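The Jacket and the Hanger

By Soledad Cabral

Every year somebody promises me that a machine will soon put away my laundry. I have written about automation since long before I owned a dryer, so I decided to look only at one chore: a jacket and a hanger. A child of four can learn it in one afternoon. 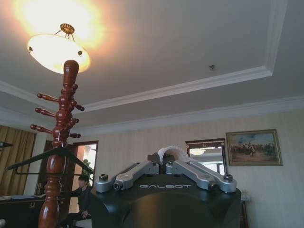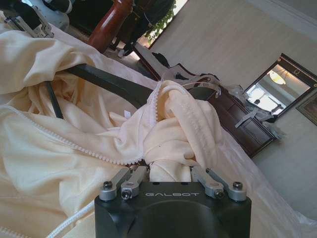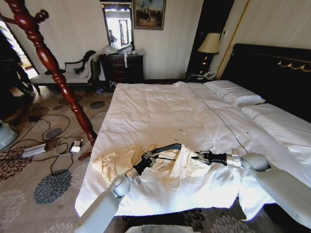
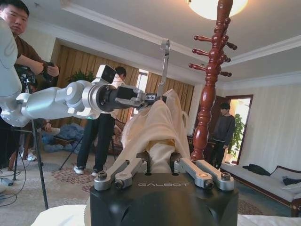
One bedroom, one cream garment: the third picture shows it with the hanger, on the bed.

For a factory robot, a steel part is always the same part. Cloth is different. You lift it in one place and the whole shape changes, and the sleeve which was on top is now underneath. A zipper is stiff, the fabric around it is soft, and the fingers must deal with both in the same grip.

"People ask me about speed, but I would be happy with slow," says Tibor Kelemen, an engineer who tests home machines at Carnel, in Clarnton. "The first thing is to find the collar."

His group has recorded 2,381 attempts with shirts, towels and jackets. Of these, 127 were done from start to end without a human hand. He gave me this number without any shame, and I liked him for it. Towels went best. Jackets with a hood were the worst — the hood hides the neck, and the drawstring goes everywhere.

On the shop floor the situation is a little better. At Buma, a commercial laundry, two machines feed flat sheets into the ironing line, and the workers I met there would not want that job back. But the sheets are all one size. When a bathrobe comes by mistake, a person must take it out.

So, can a robot do the chores yet? Some of them, in a place prepared for it, with people close by. In my own bedroom, where the chair is already full of clothes, I do not expect it soon. Kelemen plans a new round of tests in August, this time with coats. I have asked to come and watch.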